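Section 4: Laying Out the Blocks for a Sorting Session

By now you have your Grodix board in the house and your blocks out of their bag, and I expect somebody small is already asking when they can start. Give yourself 12 minutes for this part the first time through. It goes much quicker after that, and I promise the steps will feel like second nature before the week is over.

1. Clear the table and wipe it down. If yours is the perforated kind, run a soft brush over the holes as well, since crumbs love to settle there and the board will rock on them.

2. Set the board flat, with the long side facing whoever is going to play. Leave a little of the table showing on every side so that there is something to grip when you lift it away again.

3. Press gently on each corner in turn. If the board wobbles, slip one of the felt pads from the Gashi pouch under the high corner and try again.

4. Tip the blocks out slowly, close to the wood, and spread them with the flat of your hand. They needn't be neat — a scattered layout gives a child more to look for — but turn each one so its textured top faces up.

5. Pull apart any blocks of the same shape that have landed side by side. Two stars in different colors make a lovely first puzzle when there is some distance between them.

6. Put the sorter box away for the moment. Begin with color alone, and bring in shape once the colors come easily.

Note: The cylinders will roll if they are laid on their sides, and they roll a surprisingly long way across a kitchen floor. Stand them up on their flat ends.

Caution: Check every block for cracks before play. A split block should go straight in the trash, and Broven will send you a single replacement if you write to them with the shape and color.

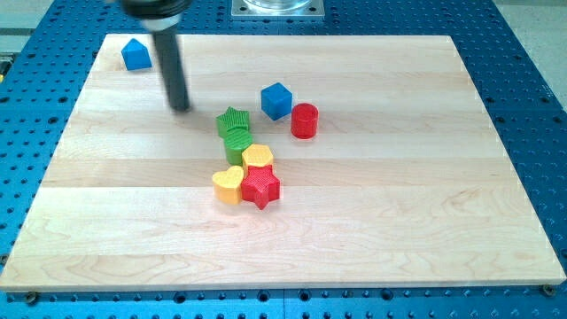

Nhyira Abugri: We skipped step 6 and went right to shapes, and my daughter was worn out before we got anywhere. Going back to color first made a big difference. I would also say to keep the little house block near the top corner to begin with, well away from the cubes, as she kept mixing those up when they were both blue.

7. When play is over, gather the blocks by color, drop them in the bag and pull the cord snug. Wipe the board along the grain with a barely damp cloth, dry it right away, and stand it on edge overnight. Please don't soak it. Oiling is covered in Section 5.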